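Molgate Family Housing Association
Minutes of the Regular Meeting
Wednesday, April 28, 2021

1. Minutes of the January meeting
Approved with one correction. The roof repair at Clister House was billed at $700, and the minutes had left the amount out.

2. Bedding and linens
Donated sheets and blankets are being sorted by bed size. Children's prints go to the family rooms first. Members agreed to stop taking feather pillows.

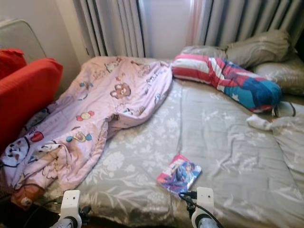
Bed with teddy bear blanket and star-and-stripe pillow

The linen closet at Liao Street is full. Extra sets will go to Clister House until more shelves are put up.

3. Mattresses
The association will buy 40 zippered covers this spring. Tenants have asked for help turning the heavier mattresses — staff will do this on request. Mattresses should be stood on their long edge when floors are mopped.
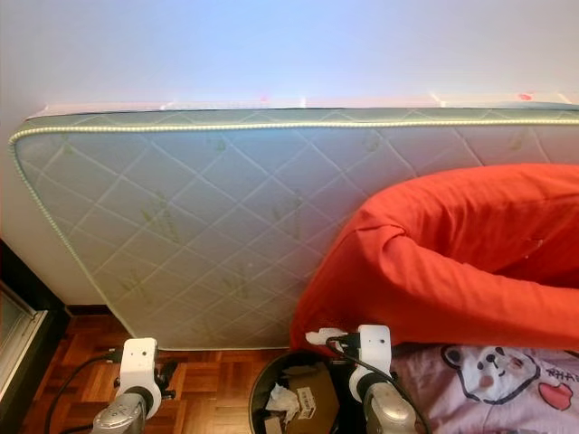 Quilted mattress against the wall

Old mattresses may not be left in the hallways. The pickup fee is now $79 each, and the office will book all pickups. 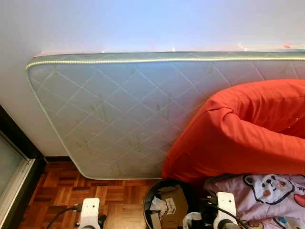
4. Laundry room
One dryer at Liao Street is still out of order. The repair firm, Justness, quoted $110 for a new belt and labor. Motion to accept, seconded and passed.

5. Parking
Discussion of the visitor spaces was put off to the next meeting.

6. Other business
The side gate is sticking again — office to call the locksmith. Meeting adjourned at 8:15 p.m.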